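Notebook, break room automation, Klinhom site
September, entry written at 16:30

Today I sat with the coffee station and wrote down what changes for the people on the packing floor. Before, one person from each shift was leaving the line 9 minutes early to prepare the cups. Since the Drilley trial started, this duty is not on the rota anymore. Some colleagues are glad. Two of them told me they miss it, it was their quiet moment. 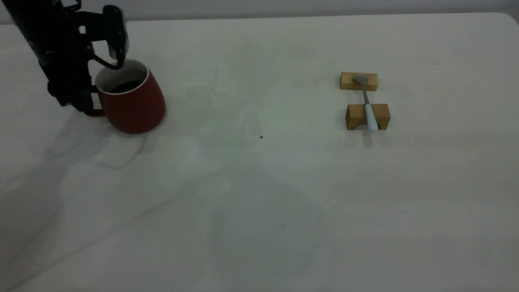 The counter from the old machine stands at 2,961 cups. I will use it as the base for comparison with Flurham, where they still do all by hand.

Open points:
- The wooden blocks stay as the rest for the spoon. Please do not put them in the drawer.
- People ask who is responsible when a cup spills. We need a written answer before the night shift joins.
- Pause of 30 minutes is kept the same. I asked for this to be confirmed on paper.

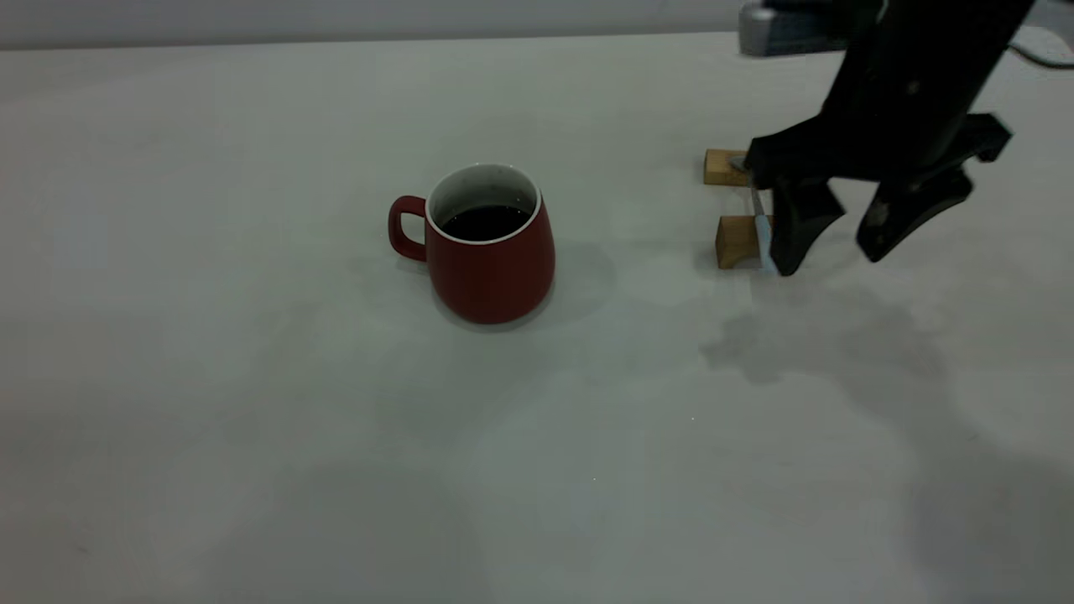

Klinhom, September

Talked with the day shift again. The worry is less about the arm and more about the hours: the early minutes were paid, and now they go back to the line. I think this is a fair question and I wrote it to the Cledthorpe office. No reply until now.

To do: ask for a second spoon, same type with blue handle.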